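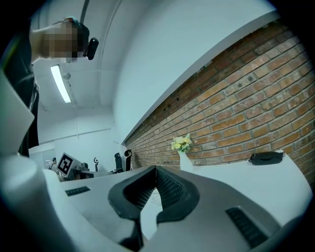
PRODUCT NEWS / ROBOTICS KITS

Nakholm's hand-held gripper kit goes on sale, and I got an afternoon with it

Products > Robotics > Kits > News

4 October 2024

I've been bugging the people at Grallum for a hands-on ever since they showed an early version in May, and last week they finally gave in. The kit is called Nakholm, it opened for orders this morning, and I came home with a sore thumb and a lot of notes.

If you've taught a robot arm to do anything by demonstration, you know the routine. You hold the gripper yourself, do the job by hand, and the recordings go off to train the arm. Plenty of labs print their own hardware for this and spend half their lives fixing it. Grallum is selling the whole thing ready to go: 2 hand-held grippers, a head-mounted unit for the person doing the demonstrating, a set of printed markers for lining everything up, and the software that sorts the recordings afterward. You can also rent it by the month, which is what I'd do first (more on that in a second).

The part I kept coming back to was the finger pad. It's black rubber in a V shape, with fine grooves running along the inner faces, and it opens upward like a little cradle. I picked up pens, a tape measure, a bag of rice and one very ripe pear, and the pear lived! Flat things are harder. I tried for ages to get a bank card off the tabletop and ended up sliding it to the edge and pinching it there, and I'm told that's what everyone does.

The body is white and light gray plastic with dark vents set into it, and it's bigger than I expected from the early photos. You notice the size when you reach into a drawer. I knocked the housing on a cabinet front more than once, and by the end I was moving my elbow out in a way that I suspect looked pretty silly.

Roland Whitlock runs the product side at Grallum, and he walked me through the setup. You put up a marker board, look at it, wave the gripper in front of it, and wait for the tone. It took me three tries. "People rush the wave," he told me. "Slow down and it'll find you." He was right, though I'd love a message on the screen that says so, because the tone for "keep going" and the tone for "start over" sound nearly the same to me.

I also talked with Sang-wook Min, who looks after training for new customers. His advice was to pick one boring task and record it 200 times before trying anything fancy. I asked if anyone ever does that. He laughed and said the ones who do are the ones who don't call him. I managed nowhere near that many – my hand gave out well before my patience did.

So, the battery. Grallum says 4 hours on a charge, and I was only there for an afternoon with breaks, so I can't tell you if that holds up. The charging dock takes both grippers at once and comes in the box. Spare finger pads are sold separately, which bugs me a little. Rubber wears, and one extra set with a kit like this doesn't seem like much to ask.

The software is the piece I'd want more time with. Playback is quick and trimming a bad take is easy, but the labels have to be typed in one by one. Whitlock says batch labeling is coming in the next update and wouldn't give me a month. Export worked fine with the files I tried, and I could open them on my own laptop without making an account, so thank you for that.

Orders go through Grallum directly or through its two resellers, Havlíček for European customers and Wembridge for everyone in the US and Canada. Wembridge is also handling the rentals. Prices are by quote only for now – I asked twice – and they depend on how many seats of the software you take. First kits ship in the order they come in, and rental units are already out with a few of the early sign-ups.

I've asked to borrow one for a longer stretch so I can try it in a real kitchen with real clutter. If you've got a kit on order, write and tell me what you're planning to record with it.

Contact the news desk | © 2024, all rights reserved | Back to top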